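Play kitchen storage: how do you keep the small stuff from taking over?

Forum > Home & Family > Toys and Playrooms

stefaniia_z
Posted 12/02/2019

We have reached the stage where the toy kitchen owns the house and we pay rent on it. I put everything on one white table to sort it before the holidays and now I can't decide what stays. My sister Orysia says cut it in half. My son says cut nothing, ever. 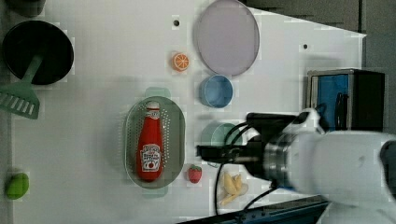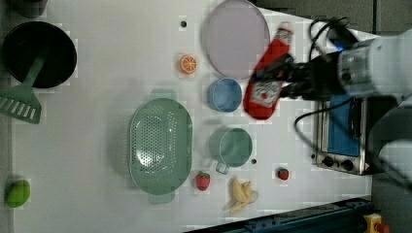 Same table in both, same pile of decisions. My plan was one bin for food and one bin for cookware, with labels, like the adults in magazines. The trouble is that the play food never goes back in with the food. The ketchup bottle spends its life in the green colander, which I guess makes it cookware now, and every morning I fish it out and file it under condiments like a fool. So do I give up on categories or keep fighting? I'd also like to hear from anyone who got rid of a set and regretted it.

kabbaj_ash
Give up on categories. One big bin, lid off, done. We ran two labeled bins for most of November and all it taught my daughter was how to peel labels.

Lukian V
Hard disagree with the one big bin. A big bin gets dumped. Every time. They want the strawberry at the bottom and they are going to tip the whole thing over to get it, and then you own a floor made of strawberries. Shallow trays, one layer deep. Ours came with the Karkano shelf and I would buy the trays again without the shelf, which wobbles.

kabbaj_ash
A shallow tray also gets dumped, Lukian. It just gets dumped faster.

Lukian V
Less falls out though.

kristaps_s
The ketchup is fine where it is. My kids "wash" everything in the colander, bottles included, and a container they already use beats a container you bought. I'd let the colander be the food bin. Take the ketchup, the orange slice and the strawberries, put the lot in there, hang it up or shove it on a shelf. Then the pan, the spatula and the cups are your cookware and you have your two categories after all.

stefaniia_z
Kristaps, that is annoyingly good. The only problem is that the colander is full of holes (I know, I know) and we also own a bag of tiny plastic peas. Orysia bought them. She denies it.

kristaps_s
Peas go in the trash on a night when everyone is asleep.

orysia_tk
I bought ONE bag and it had 100 peas in it, which is excellent value. Also I stand by cutting it in half. Two cups is plenty for a person who drinks pretend tea.

Lukian V
Two cups is not enough if a friend comes over and a bear also comes over.

kabbaj_ash
On your other question, yes, we regretted one. Gave away the Trornum set when my oldest was 7 and figured he was finished with it. He was. His little brother had just started. Bought a second one at full price, same pan and all. So if there's anybody younger coming up behind, put half in a box and bring it back out in spring. They greet it like a new toy.

stefaniia_z
No younger one, but there is a cousin who visits and inspects everything. Boxing half might keep Orysia quiet too. How long do you leave it put away?

kabbaj_ash
We do 12 weeks. Less than that and they remember what's missing and file complaints.

Lukian V
For the box, get one you can't see through. We used a clear Avine one and he spent the whole time standing next to it, pointing.

stefaniia_z
OK, update. Colander is the food bin as of tonight. The big purple plate didn't fit in anything so it lives on top of the toy fridge, and the spare cookware is in a shoebox in my closet behind the coats. My son came in, looked at the colander, took the ketchup out and put it in the pan.

kristaps_s
Cookware again. Leave it.

orysia_tk
Where are the peas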